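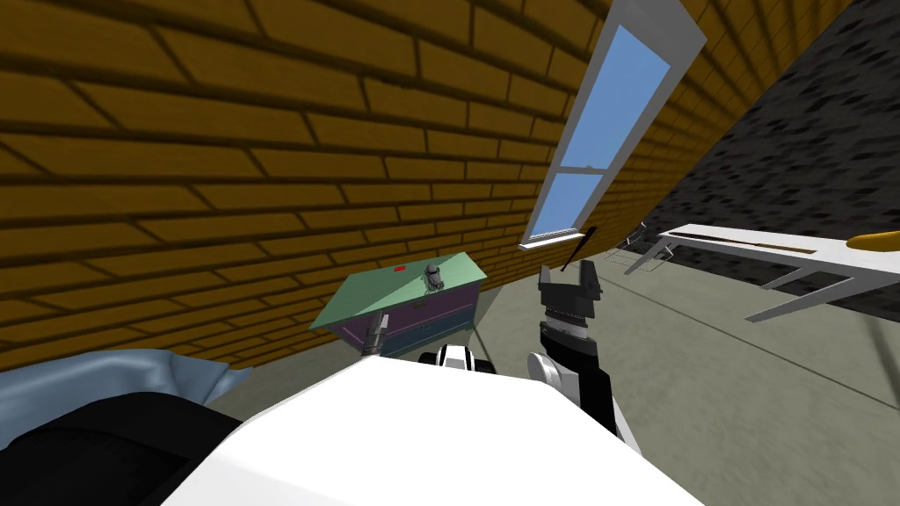

Right gripper up and open in the Rostov room, with the white table behind.

About Gendow

G'day, and thanks for stopping by! Gendow is me, a desk by the back window, and a two-armed robot called Saarela that lives entirely inside a computer. I set Saarela up, I look after it, and I fix it when it goes wrong, and I do the same job for other people who have a simulated robot of their own and would like it to behave.

I started in April, in the spare room, after years of looking after packing machines on factory floors. The first person I told asked what on earth there was to maintain on a robot that has no bolts. Plenty! The joints have limits that somebody has to type in. The fingers have a friction setting, and if it's too low everything slides out like soap. The camera has to sit where the real one would sit, at the same tilt, or whatever you learn from it will be wrong by a hand's width.

Saarela's home is a room I call Rostov, which has a brick wall, a tall window, a long white table and a purple cabinet with a green top. It's a bit loud, I know. I like strong colours in a test room because I can tell at a glance which surface I'm looking at, even when the view is tipped right over and very close in.

How I look after the cell

Most of my week goes on grippers. The check I use is called Indix, and it's just a script and a notebook (a paper one, with coffee on it). Indix has 7 steps and I run all of them every time I change anything, including things that I'm quite sure couldn't matter.

It begins with the arm on its own. Each joint goes to its home angle and I compare the number it reports with the number I asked for. Then the fingers open all the way and I leave them there while I go over the finger pads, the collision shapes and the spot between the fingertips that the software thinks of as "the hand". If that spot is off, the robot will reach very confidently for a place right beside the thing it wants – and you'll blame the arm for days. 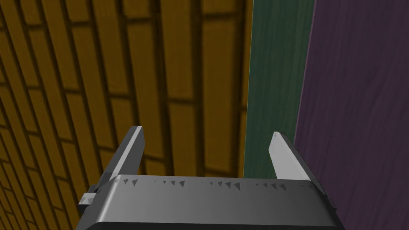 Fingers apart with nothing between them, close in on the brick and the purple.

After that comes closing on nothing, then closing on something thick, then closing on something thin. Thin is the hard one. A chunky block forgives you for a sloppy finger setting, but a rod will roll, or tip, or sink halfway into the pad as if the pad were custard. I run 80 grips on a thin rod before I sign a gripper off, and I change the angle of the arm between them so I don't end up with a hand that only works in one pose.

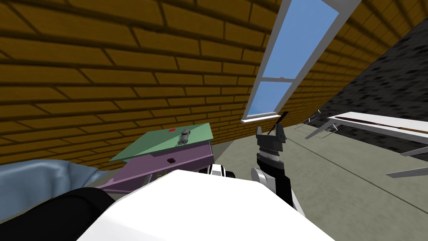 The other trouble with long thin things is what's happening at the far end. A tiny wobble at the wrist turns into a big swing at the tip, so I set the wrist last, with the rod already in the hand, and I set it slowly. When it drifts I go back to the joint damping before I touch anything else. I used to start with grip strength and I wasted a whole winter of evenings that way.

I keep the old settings too. There are 1,588 saved set-ups on my drive, and yes, some are named things like "final_final_ok_this_one". I've promised myself I'll tidy them up.

Working with me

If you've got a simulated cell that's playing up, send me the robot files and a few lines on what it does and what you wish it did. I'll read everything, run Indix over it, and write back in plain words. You get the changed settings plus a page of notes, so you can look after it yourself afterwards. A gripper check and set-up is $3,000, and a second arm of the same model is included in that.

I don't do factory visits any more, and I don't write the task programs themselves. I'm happy to have a yarn about either, though, and there's usually a kettle on at this end.

Page last updated Oct 25, 2021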